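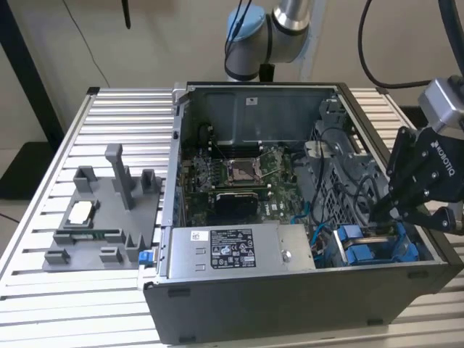 From: Manouchehr Alipour
To: Riscombe repair list
Subject: Re: will a robot be doing our strip-downs?

Dalia Bite wrote on Sunday:

> Has anyone else had the Domar salesman round? He reckons arms like
> this will be taking old desktops to bits within 18 months, drives,
> memory, the lot, and that places like ours should be planning for it.
> He had a film of one lifting a drive out in no time. I was quite
> taken with it. Am I being daft?
>
> Dalia

Not daft, Dalia, but I would keep my hand on my purse.

I have seen that sort of film too, and what I always want to know is what went on before it started. The case is already on its side with the panel off. Who took the panel off? On half the towers we get in, that is the worst bit of the job. There are thumbscrews somebody has done up with pliers, there are latches that have to be pushed while you slide, and there was that awful batch in February where the side had been bent and I ended up using a tyre lever.

Then there are the cables. A drive in a plastic caddy with a tab on it is about the kindest thing you could ask a gripper to pick up. It was made to be pulled out by somebody in a hurry. A memory stick in a slot is harder, but I can believe it. A flat little plug with a clip you can't see, tucked down behind a drive cage with a bundle of wires across it, is another matter. I do those by feel, with my thumbnail, and I still break the clip now and then.

I went to see one working at Nedeljković last year. They had 144 machines to do, all the same model, all from the same office, and it managed the drives well enough once everything had been set square on the bench. Two people were kept busy doing the setting. I asked what happened when a different make came in and was told that was "phase 3". I didn't get a date for phase 3.

To be fair to them, the thing was gentler than I had expected, and it doesn't get a bad back. If we took in pallets of identical towers I might think differently. We don't. We get whatever people had under the stairs, with the dust and the odd dead spider, and no two of them open the same way.

What I'd say to Domar is this: bring it here, and we'll give it the next tower off the pile, shut, with the screws in. If it gets the lid off, the drive out and the power supply unplugged without one of us leaning in to help, I'll buy the biscuits. Plason were asked the same thing when they came round with theirs, and they said they'd ring back.

By the way, did you keep the long magnetic screwdriver after the last session? It isn't on the board and I've got two all-in-ones waiting for it.

Manouchehr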